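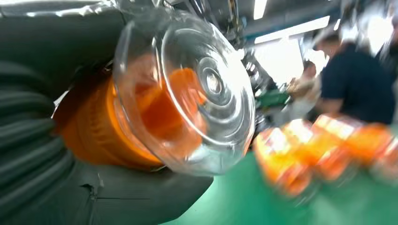 April 2022
Aníbal Teixeira and Mio Iwasaki

3.2 Grasping lidded containers

The Kubo gripper was built in the shared workshop at Dornstead over one winter, from a second-hand arm and parts we printed or sewed ourselves. Its fingers are covered in a dark grey ridged fabric that folds up as they close. In Figure 1 the covering is pressed against a round orange container with a clear domed lid. We chose lidded containers for this test as the lid and the body call for different handling. The lid is stepped in rings and throws back strong reflections from overhead lights, and our depth readings were poor wherever that happened. We therefore told the planner to ignore the lid and look for the coloured wall below it.

Figure 1. Wrist camera view of a container held in the gripper, with the green work table behind.

Each trial began with the containers on the table and ended when one was set down or dropped. We ran 119 trials with the first covering and then replaced it, as the stitching had started to pull at the lower folds. The second covering used the same pattern with a seam allowance of 12 mm. Grip force was set by hand before each session and left alone after that. Results for both coverings are given in Section 4.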